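Seeking Help Early

The Piloreck support line received 171 calls in August, and almost all concerned low mood or worry. Callers often wait a long time before they speak to anyone.

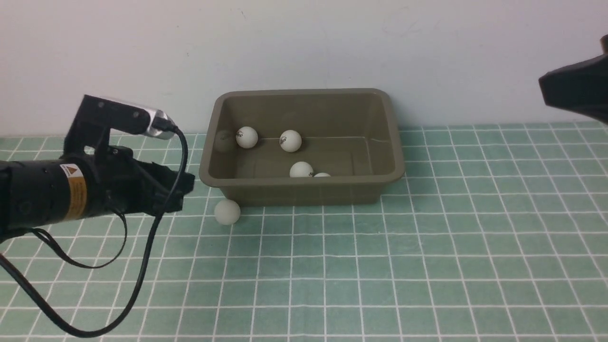
Delay has many causes — cost, shame, a belief that others have it worse. The Claltitz clinic now offers evening visits on 2 nights a week, until 9.

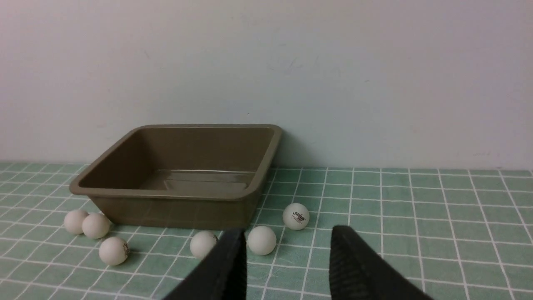 Depression may leave a person tired before the day begins. Small tasks are a fair place to start. Returning a few scattered table tennis balls to a brown tray would be enough for one morning.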